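About Buroma

Buroma is a film and television publication covering Hindi cinema, regional industries and the performers who work in them. The company was established in September by Ramesh Pandey under the name Prajapati Features and adopted its present name when its print bulletin moved online. Its editorial office is in the Fenton Building, where the reporting, subediting and archive desks share a floor.

Our Coverage

Buroma publishes casting news, release schedules, interviews and reviews. Reports concerning the private lives of actors, including engagements, weddings and births, are published only when confirmed by the person concerned, a member of the immediate family or an authorized representative. Material supplied by fan accounts is not treated as confirmation.
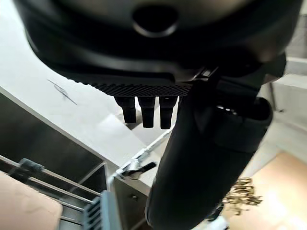 Wurkov wrote to the editors that this rule makes the site slow, and that by the time a wedding date appears on Buroma every other portal has carried it for a week. The same letter asked that unconfirmed items be printed with a clear label. The editorial board considered the proposal and retained the existing rule. Correspondence on the subject remains welcome and is answered by the standards desk.

Corrections

An error of fact is corrected within 2 working days of being established. The correction is placed at the foot of the article and remains there permanently. Requests should state the headline, the passage in question and the source relied upon. 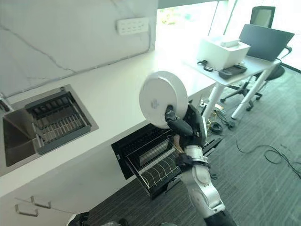
Where a correction changes the meaning of a headline, the headline is also amended and the earlier wording is recorded in the archive. The archive is open to students and researchers by appointment.

Staff and Contributors

The permanent staff is divided among 3 desks: news, reviews and archive. Reviewers attend public or press screenings and may not accept travel or lodging from a production house. Applications for the next contributor intake close on 18th January. Applicants should submit two published or unpublished pieces and the name of one referee.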